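Avstead Ensemble Names Leopoldo Valdovinos Editor of Its Concert Film, Sets Regional Tour

AVSTEAD - The Avstead Chamber Ensemble has appointed film editor Leopoldo Valdovinos to complete Stinis, a feature-length concert documentary recorded during the group's previous touring season. The film will be released in January, ahead of a new regional tour of six venues.

Stinis takes its title from the four-movement work by composer Fulgencio Nava that forms the center of the program. The finished film will run 57 minutes. It presents the work complete and in order, with rehearsal material placed between the movements.

Valdovinos replaces the original editing team, whose contract ended after the first assembly. He has returned to the source recordings and is building a new cut from them. The earlier assembly used material from a single performance. The new version draws on five performances given in different halls, all recorded with the same microphone plan.

"The tempos are close enough from night to night that most of the joins can be made at rests or at the ends of phrases," Valdovinos said. "The slow movement is harder. The group takes it more freely, and two of the halls have a much longer decay. For that movement we stay with one take from start to finish."

Sound was captured on separate tracks for each player, with a main stereo pair above the conductor and a second pair placed at mid-hall. The stereo and surround mixes are being prepared by Dilano, a post-production house that has handled the ensemble's audio releases since its second season. Dilano will also deliver a reduced-range version for broadcast and for viewing on portable devices.

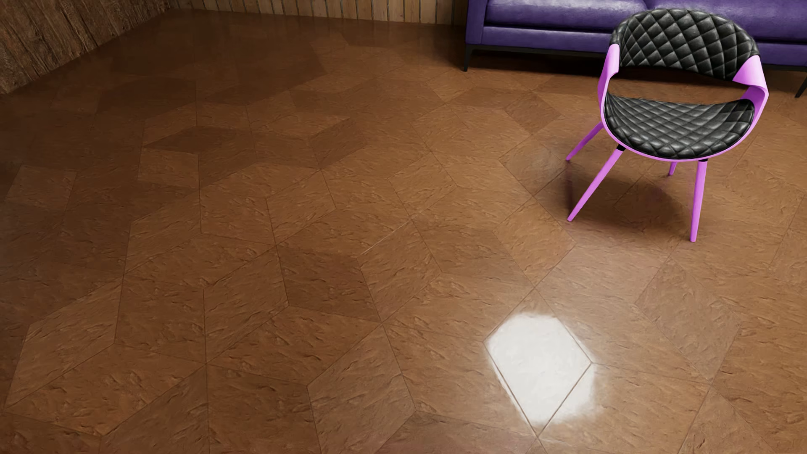
Picture editing is carried out at the native frame rate of the recordings. Color correction will follow once the sound mix is approved, and no further changes to the length of any movement will be accepted after that point. Subtitles for the rehearsal passages will be supplied in English and Spanish.

Nava attended the first three performances and made small revisions to the score between them. The changes affect the viola and clarinet parts in the second movement and the closing measures of the fourth. The film uses the revised text throughout. The published score and parts have been corrected to match and can be ordered through the ensemble's library.

"I moved one entry and took out a doubling," Nava said. "A listener who heard the first night may notice that the ending is thinner. It was always meant to be quiet, and there were too many instruments playing it."

The tour opens in Avstead and continues to five other towns in the region. Each evening begins with a screening of an extract from the film, some 20 minutes long, followed by an intermission and a live performance of Stinis. The extract consists of rehearsal material only, so that the music itself is heard first from the stage. Doors open at 6:30 p.m. and the screening begins at 7 p.m. at all venues.

Projection equipment will travel with the ensemble. Venues are asked to provide a clear throw from the rear of the hall to the stage, a power supply separate from the stage lighting circuit, and access from noon on the day of performance. The screen is removed during intermission and needs one fly bar or two floor stands. Technical riders have been sent to all presenters - any site with a fixed screen should notify the production office before the load-in schedule is confirmed.

Tickets are sold by the individual venues, and prices vary. A ticket to any tour date includes access to the complete film online for the length of the tour. The film will also be offered to festivals and broadcasters in the full version, in stereo or surround.

Press screenings will be arranged on request. Stills, program notes, and a technical data sheet are available from the ensemble's press office in Avstead. Interviews with Leopoldo Valdovinos and Fulgencio Nava can be scheduled through the same office, by telephone or in person on tour dates.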